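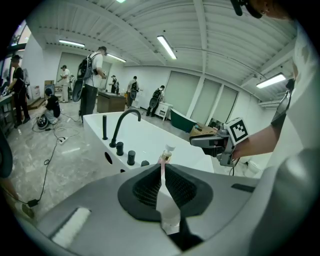
White freestanding tub with black faucet and a pump bottle.

Keeping a small shop ready when the street is closed

Our shop on the Rácz corner sells bath goods and small things for the home. Two times in the last years the street was closed early because of a march, and one time a window next door was broken. From this we made a list of habits, and I write them here for other shop owners and also for people who live above a shop.

Before closing

Bring inside everything that stands on the sidewalk: the sign, the plant pots, the bench, the trash can. Loose heavy things are the first to go through a glass. Do it at 4 in the afternoon and do not wait for the evening, when you are tired and forget the bench.

Move the display 5 feet back from the window. An empty window is less interesting, and if the glass breaks you will not have to pick it out of towels. Glass in terry cloth never comes out completely — we threw away a full shelf.

Leave the cash drawer open and empty, where it can be seen from outside.

Boards for the window

Cut the boards one time and keep them. Write on the back of each one its place (left, middle, door) and an arrow for the top. Ours are held with 10 long bolts that go through a wooden bar on the inner side, so there are no holes in the window frame. Keep the bolts in a jar together with the wrench. I paid 448 dollars for wood and bolts at Brallport, and they are already used for three closings.

Do not store the boards flat on a damp floor. They bend, and then the bolts do not meet the holes.

If the glass is already broken

Take photos first, then sweep. Wear shoes with thick soles and leather gloves. Pick up the big pieces by hand, put them in a cardboard box and write GLASS on it. Sweep from the walls to the middle. For the very small pieces press a slice of soft bread or a wet paper towel on the floor and throw it away after. A vacuum with a cloth bag can be cut from inside, so I use it only at the end.

Paint on the wall or shutter

Try first a little dish soap with warm water. On metal shutters I use the Gurkevix cleaner, the small bottle, and test it in a low corner. Brick needs a stiff nylon brush; a wire brush leaves rust marks.

Phone list

Tape a paper inside the door with the numbers of the glazier, the insurance and the neighbors on both sides. My glazier is Jinden, who asks 164 dollars for a night visit. Ask yours for the price in January, when it is quiet.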